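4.2 Connecting the dishwasher to the water supply

Before starting, close the stop valve and switch off the appliance at the wall.

1. Unroll the Furnex inlet hose and check it for kinks.
2. Fit the rubber washer and tighten the nut by hand.
3. Open the valve slowly and wait 5 minutes. If water appears at the joint, close the valve and refit the washer.
4. Run the short programme with the racks empty.

Caution: Do not reuse an old hose — the seal may fail under pressure.

Note: Hand-painted or antique china should be washed by hand in a plastic tub, with the plates lowered in one at a time.

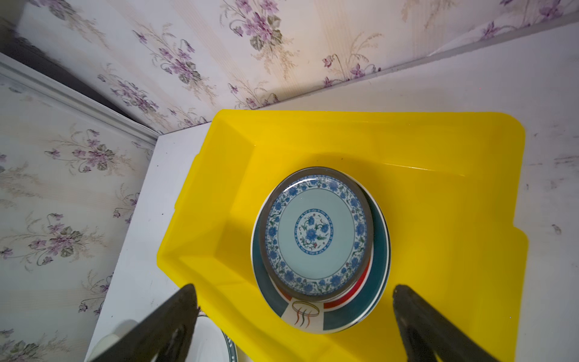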